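Handle Attachment and Load Behavior of Small Paper Gift Bags
Project report, Packaging Materials Laboratory
Ida Kramer, Oskari Peltonen, Valbona Kadrić

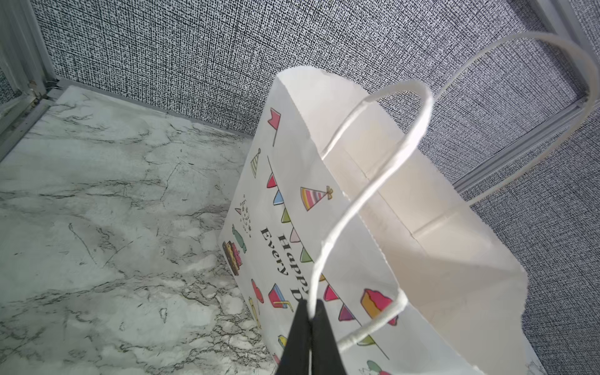

Vol. 7, p. 565

1. Background

Paper gift bags with twisted cord handles are sold as single-use items but are often kept and used again. The weak point in most of them is the area where the cord meets the panel. This report covers tests on one type of small white bag with a printed birthday front. The work was carried out as a second-year project supervised by Siiri Partanen.

The bags were bought in one lot from Suominen. No data sheet was supplied with them, so paper weight and glue type are not known to us.

2. Construction

The bag has a front panel, a back panel and folded side gussets. There are two handles, one for each panel, both of white twisted paper cord. The inside is plain white and carries no print. The illustration on the front includes a line of small triangular flags in several colors, a cake, and a greeting in black serif letters that begins "Happy Every".

The cut at the top of the panels is serrated and slightly uneven in places. We had planned to take the top edge as the zero line for all height measurements. After the first trial this was changed to the bottom fold, which gave readings that repeated better. All heights in our notes before that change were measured again.

The handle cord kinks easily. Once a kink has formed, it remains after the load is removed, and the loop no longer returns to its first shape. For this reason each bag was used for one test only, except in the reuse series (section 5).

3. Test setup

A bag was hung by both handles from a smooth steel bar. Dry sand in a sealed pouch was placed flat on the bottom of the bag. Sand was added in steps, with a wait of one minute between steps. The test ended when a handle came off, when a panel tore, or when the bottom opened.

A second series used one handle only. This is how a bag is often lifted from a table when the other handle has dropped to the side. The load then acts on one panel, and the bag tilts until its weight is under the point of grip.

Sand was weighed on a Girkier bench scale. The scale was checked against the laboratory's reference weights before each session. Room humidity was logged but not controlled.

4. Results

With both handles in use, the mean load at failure was 2652 g. Failure nearly always began at a handle. The cord itself did not break in any test. The usual course was a small wrinkle in the panel near one leg of the loop, followed by a slow peel, and then a sudden release of that leg. The second leg held for a short time and then tore the panel downward.

With one handle in use, the mean load at failure was 1687 g. This is more than half of the value for two handles, which we did not expect. A possible reason is that the two handles do not share the load evenly in the first series. One loop is often slightly longer than the other, and the shorter loop takes the load first. We did not measure loop length before testing and cannot confirm this.

The bottom opened in two tests, both in the two-handle series. In both cases the sand pouch had moved to one side. These results are kept in the mean.

Printed and unprinted panels were compared by looking at which side failed first. No clear difference was found. The number of bags was too small to rule one out.

5. Reuse series

Five bags were loaded to around half of the mean failure load, emptied, folded flat, opened, and loaded again. The gusset folds softened after the first few cycles and the bag stood less straight on the bench. Handle attachment did not change in a way we could see until late in the series, when wrinkles appeared near the legs of the loop. One bag tore along a gusset fold instead of at the handle.

6. Sources of error

Sand was added by hand and the step size varied slightly. The bar was smoother than a human hand, and the handles slid along it in some tests until they touched. Jarmo Räsänen suggested a grooved bar, which was made but arrived too late to be used. The humidity log has a gap covering the last two sessions in September.

7. Further work

Loop length should be measured on both handles before loading. The one-handle series should be repeated with the grip placed off center on the loop, so that one leg carries more than the other. A comparison with a bag that has a reinforced top edge would also be useful. Unused bags from the lot are stored in the laboratory in a closed box, away from the window.

Report submitted April 6, 2026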